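Gripper pops open in sim right after closing on the red cylinder piece

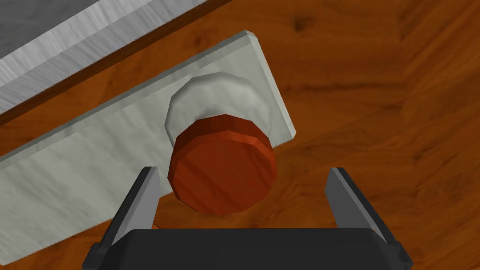
Original post

priltumov_pete
Joined: June

OK so first off, I am having the best time with this stuff. The view is from the wrist camera in my sim, fingers wide open, coming in over the red cylinder. The approach works beautifully now!

Then it goes wrong. I send the close command, the fingers touch the cylinder, and on the next physics step they fly back open and the red part shoots off across the wood. It did that 8 times in a row last night, then worked once, then did it again. Gains are stock. Any ideas? I'd love to get this running before I try it on the real arm at Rothe.

Replies (6)

grundby_tinkerer
Ooh, I know this one! Your contact stiffness is too high for your time step. The fingers sink into the part a tiny bit, the solver sees a huge overlap and kicks everything apart. Halve the step and try again.

nele_r
I'd look at the mesh first. That rim is all little flat facets. If the collision shape is the same mesh, the pads can land on an edge instead of a face and you get silly contact directions. Swap in a plain cylinder for collision and keep the pretty one for looks.

grundby_tinkerer
Facets won't launch a part across the table though. I've grabbed far uglier meshes than that and they just slip a bit.

nele_r
They will if the pale piece behind it is touching it too. Pete, does the red part overlap that base at all at spawn? Overlap plus a hard squeeze is a cannon – ask me how I know :)

priltumov_pete
You two are great. Tried both, one at a time. Halving the step: still pops, only slower and funnier to watch. Plain cylinder for collision: better, it holds maybe half the time. Then I checked the overlap and yes, the red part was spawning slightly inside the base. Lifted it clear and got a clean grab on every try this morning.

grundby_tinkerer
Fair enough, Nele wins the mesh round. I still say your force limit matters. What is it set to?

priltumov_pete
Um. 2,000. I thought that was the default but I must have typed an extra zero.

nele_r
Please fix that before you go anywhere near the real arm! A sim part flying off is a laugh, a real one in your face is a trip to the ER. Put 200 in the config, keep the e-stop in your hand, and run the first few closes with nothing between the fingers.

priltumov_pete
Done, 200 it is, and I've taped a note to the e-stop box. Running the whole batch again tonight with the lower limit – will post the log when it's through.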